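Visit to the Griltolow Personal Ads Review Office, Clillwood

06/08/2021

Members of the Pokerlow Online Safety Network attended the open day held by Griltolow at its Clillwood office. The company runs a personal ads and dating website for adults, and the visit dealt with how new listings are checked before they appear.

The office received 1,119 listings in the week before our visit. Each one is read by a trained reviewer, who looks for copied text, signs of pressure from a third party and any doubt about age. Listings that raise concern are held and passed to a senior reviewer within 30 minutes.

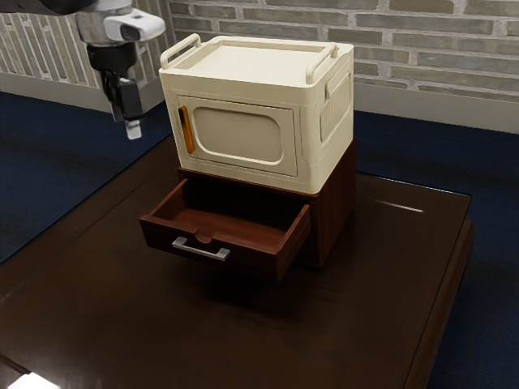

Computer rendering: a cream-colored storage box at a dark brown wooden table.

The afternoon session was led by Van Hecke, the firm that trains the reviewers. Staff complete 75 hours of training and work through 200 past cases before they handle live listings. Our members asked how advertisers may appeal a refusal. At present this is done by email only - a point on which several members asked for improvement.

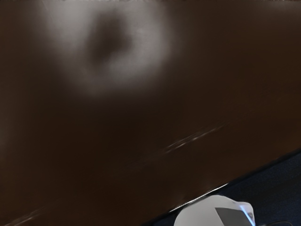 Computer rendering: dark brown tabletop with a pale reflection.

Griltolow agreed to share its written guide for advertisers, including the pages on safe first meetings and on reporting threats. The Network will send its comments in September.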